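Laundry Room Tips: Folding Tables, Jeans and Stains

A good folding surface saves more time than a new washer. Ours is white and smooth, and anything left on it shows up right away, lint and drips of detergent included. Wipe it down before the first load comes out of the dryer. A damp cloth and a drop of dish soap will do. Skip scouring powder, which leaves fine scratches that hold dirt.

Keep the height near your hip. If you have to bend to fold, raise the table on blocks.
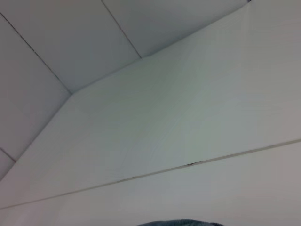 How often should a white work surface be deep cleaned?
Once every 2 weeks is enough for most homes, with a quick wipe after each laundry day. If dye has rubbed off dark clothes, spread a paste of baking soda and water over the mark, leave it for 20 minutes, and rinse.

Washing jeans

Turn them inside out and close the zipper. Use cold water and a short cycle. I put no more than six pairs in a full-size washer — four is better if they are heavy. Empty the pockets first. One tissue will cover the whole load.

Dark denim should go in alone the first few times. Half a cup of white vinegar in the rinse helps with the stiff feel, and the smell goes away as they dry. Never mix vinegar with bleach.

Hang them by the waistband if you have the room. If you use the dryer, take them out while the seams are still a little damp and pull the legs straight by hand.

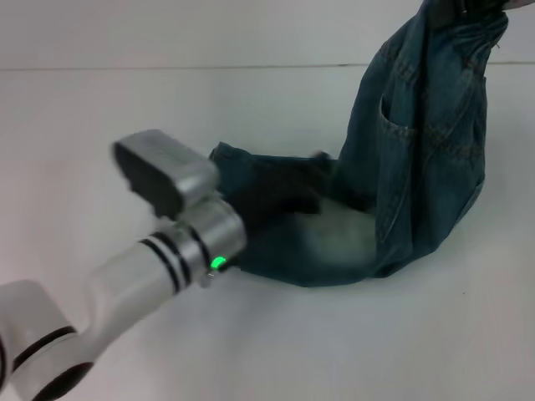 Blue jeans on a white tabletop.

To fold, lay one leg over the other, tuck in the point at the seat, and fold from the hem up to the waist. Fold once more for a shelf, or in thirds for a drawer.

Seams and joints

Lint and spilled powder collect wherever two boards or panels meet. A dry toothbrush gets most of it out. For sticky detergent, wrap a thin cloth around a butter knife, dampen it, and run it along the joint. Dry the joint afterward — water left sitting there can swell a wood core. If you need to smooth a rough edge, 600 grit paper used lightly is plenty.
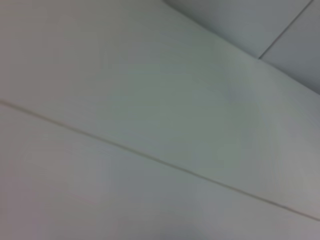 Kevser Başaran writes that she stopped using vinegar on jeans and now just adds a second rinse, and that hers come out as soft as before. She also folds in thirds for shelves, because the stack doesn't lean.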